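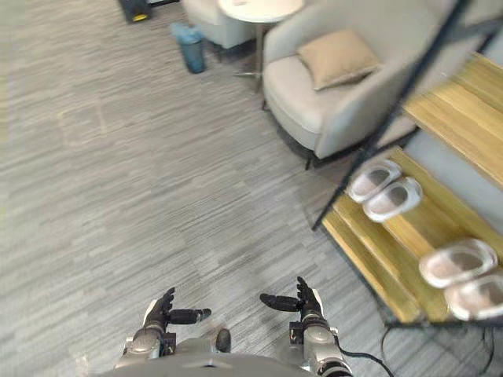 This site uses cookies to remember your language choice. Accept | Settings

Reading time: 4 minutes

Section 4. Hand Alignment and Wrist Inspection

This section applies to the Livgate two-arm build with Masberg hands, controller firmware 706 or later. Members of the Hevik shared workshop must complete Section 3 before proceeding.

CAUTION: Keep the emergency stop within reach whenever the arms are powered. Keep loose sleeves and hair away from the joints.

4.1 Setting the open pose

1. Confirm that the floor in front of the robot is clear within the reach of both arms.
2. Route all arm cables so that they do not pass under the base.
3. Switch on the controller and wait for the ready tone.
4. Load the pose file "Han open." Both hands turn palm up, with the thumbs pointing inward.
5. Check that the thumbs do not touch. If they do, stop the arms and repeat the zeroing procedure in Section 3.

Note: The pose file is stored in slot 848. Do not overwrite this slot.

4.2 Inspecting the wrist

1. Power down the arms and disconnect the supply.
2. Open the wrist camera view on the workshop computer.
3. Inspect the bracket and its fasteners. Tighten any loose screw by hand only.
4. Wipe smudges from the light gray molding with a dry cloth.
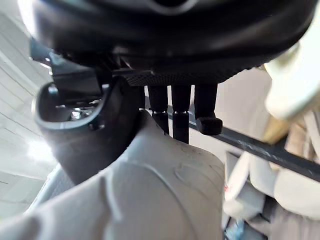
Figure 2. Wrist camera view, with the bracket and screw head at left.

Note: Scratches on the surface of a part shall be recorded in the build log. Cracked parts shall be replaced before power is restored.

5. Reconnect the supply and repeat 4.1, steps 3 through 5.

Questions concerning this section should be directed to Rosalind Obi, Hevik Workshop.

© Hevik Workshop | Contact | Back to top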